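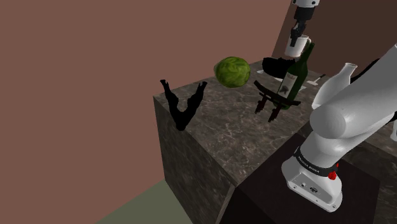

Speaker notes: the Kennedy manuscript and its hymn order

Opening. State the problem first. The Kennedy manuscript contains 415 hymns. The printed Flulby hymnal has 19 fewer. Earlier writers treated the extra hymns as late additions. I will argue that most were in use before the printing and were dropped by the editor.

Handout, column one. Hymns are grouped by feast in the manuscript and by meter in print. Pause so people can find the column.

Point 1: the hands. Two scribes. The second begins at the Lent section and spells "Sabbath" with one b. Seven of the extra hymns are in the first hand, so they can't be late.

Point 2: the preface. The editor says he left out verses "unfit for common singing." Read the line slowly. He names no hymns. Gaétan Pelletier takes this as a remark on tunes; I take it as doctrinal. Give his view fairly.

Point 3: the Skolov letters. Only the July letter matters. It quotes a stanza found in the manuscript and missing from print. Skip the dating question unless asked.

Limits. The binding was redone and the last section may be out of order. Say so before questions.

Last updated: Dec 4, 2020

Comments

Sheldon Gill: Does the second scribe also copy the burial hymns? The handout stops before them.

Kimora: Yes, all but the first one. The spelling matches.

G. Pelletier: I still read the preface as a remark on tunes. Two of the dropped hymns share a meter that appears nowhere else in the print.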